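A Life in Other People's Boxes: Mei-kuen Au on Keeping Family Papers

Mei-kuen Au puts the kettle on before she'll talk about anything, and then she talks for most of the afternoon. She spent her working years in the records room at the county offices in Marthorpe, and since retiring she has helped neighbors, cousins, and the occasional stranger sort out the letters, photographs and, more and more, the computer files their parents left behind.

"People come to me with a garage full," she says, pouring. "They think I'm going to tell them to throw it all out, and they look so relieved when I ask if we can just sit down and read a few letters first."

Her own start was her grandmother's trunk, which came to her from the old house in Dullmont one September. Inside were 93 letters, most of them in a handwriting she could barely follow. She got through them with the help of her friend Peiyu Shi, who taught school for years and can read, Mei-kuen swears, absolutely anyone's scrawl.

"We did 2 or 3 an evening, with soup," she remembers. "Peiyu read aloud and I wrote it down. Some were only about the price of shoes! I kept those too. I love the shoe letters best now." 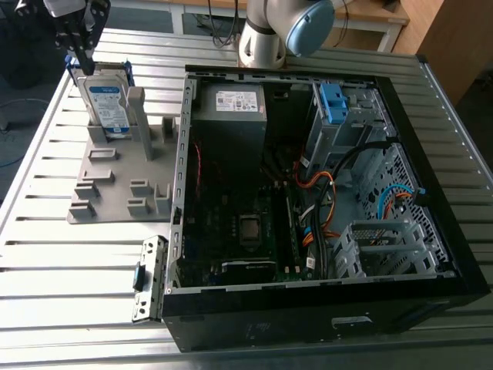

The newer material worries her more than the paper does. A letter can sit in a drawer for a lifetime and still be a letter, she says, but so many families have their last twenty years of pictures on an old computer in the spare room, and they mean to get to it, and then somebody moves.

"Copy it while the thing still starts up," she says. "Then give a copy to your sister, or whoever you have. I don't care if the folders are a mess. Mine are a terrible mess."

Peiyu, who has dropped in with a bag of oranges and been persuaded to stay, laughs at this. "She has a folder called Sort Later," she says, "and inside it there's another one called Sort Later."

"Well, I will," says Mei-kuen.

She is firm on a few small matters. Write names on the backs of photographs in soft pencil, and write the whole name, because "Auntie" is no help to anyone in fifty years. Take out the rubber bands. Ask the oldest person in the family first, and let them wander off the subject as much as they please.

At the moment she is working through 13 albums for the Ye family, who live two streets over.

"There's a dog in nearly every picture," she says, reaching for the top one, "and I still haven't found out his name."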